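6. Setting Up and Using the Utlow Citrus Press

Read this section before you use the press for the first time. It covers unpacking, mounting, the first wash, and everyday juicing. For taking the press apart for deep cleaning, see Section 8.

6.1 What you need

A level work surface at least 40 cm deep
A soft cloth and mild dish soap
The hex key from the parts bag
A jug or bowl that fits under the spout

The hex key is also used to adjust the handle later on. Keep it with the manual.

6.2 Unpacking

1. Open the carton from the top and lift out the upper tray. It holds the handle, the two cones, and the parts bag.
2. Lift out the body with both hands. Hold it by the column and not by the cup ring.
3. Take the cardboard sleeve off the column.
4. Check the contents against the packing list on the inside of the lid. If a part is missing, contact the shop where you bought the press. Have the number on the underside of the base ready.

Note: Presses sold with the Stestum base have a wider foot and four suction pads. Presses sold with the standard base have screw holes. The steps are the same except where marked.

6.3 Fixing the base

Standard base

1. Place the press where you want it, with the spout facing you.
2. Swing the handle arm up by hand and check that nothing above gets in the way. Wall cabinets must be at least 90 cm above the work surface.
3. Mark the screw holes with a pencil.
4. Move the press aside and drill. Use a bit suited to your work surface.
5. Put the press back and tighten the screws a little at a time, going from corner to corner.

Stestum base

1. Wipe the work surface and the suction pads with a damp cloth. Let both dry.
2. Set the press down and push firmly on the base.
3. Turn the locking lever to the right until it stops.

Caution: Suction pads do not hold on tile joints, unfinished wood, or rough stone. On these surfaces, use the standard base.

6.4 Fitting the handle

1. Slide the handle into the socket at the top of the column.
2. Line up the flat side of the handle with the set screw.
3. Tighten the set screw with the hex key. Stop when you feel firm resistance.
4. Lower and raise the handle 3 times. It should move smoothly and stay up when you let go.

If the handle drops by itself, tighten the tension bolt on the left of the column by a quarter turn and try again. If it still drops, see "Handle will not stay up" in Section 9.

Caution: Keep fingers away from the cup ring whenever the handle is moving. Children should not use the press without an adult present.

6.5 First wash

1. Remove the cup, the cone, and the strainer.
2. Wash them in warm water with dish soap. Rinse well.
3. Wipe the column and base with a damp cloth. Do not put the body in water or in the dishwasher.
4. Dry all parts before putting them back.

There may be a thin film of oil on the cone from the factory. It is food safe and washes off.

6.6 Choosing the cone

The small cone is for limes and lemons. The large cone is for oranges and grapefruit. Using the large cone on small fruit splits the peel and lets bitter oil into the juice.

To change the cone, twist it to the left and lift. Seat the new cone and twist to the right until it clicks.

6.7 Juicing

1. Bring the fruit to room temperature. Fruit straight from the refrigerator gives less juice and takes more effort to press.
2. Wash the fruit and remove any stickers.
3. Lay the fruit on its side on a firm, flat surface. Roll it back and forth under your palm before cutting.

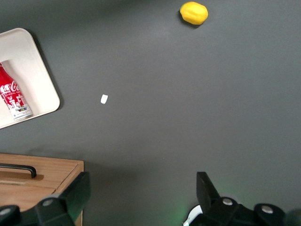 4. Cut the fruit in half across the middle.
5. Place one half on the cone, cut side down.
6. Put the jug under the spout.
7. Pull the handle down in one slow stroke and hold it at the bottom for a moment.
8. Raise the handle and take off the peel.

Empty the strainer when the juice begins to run slowly. Pulp left in the strainer can push juice over the rim of the cup.

Note: Do not press fruit with a large stone or pit, and do not use the press for nuts, ginger, or frozen fruit. Damage caused this way is not covered by the warranty.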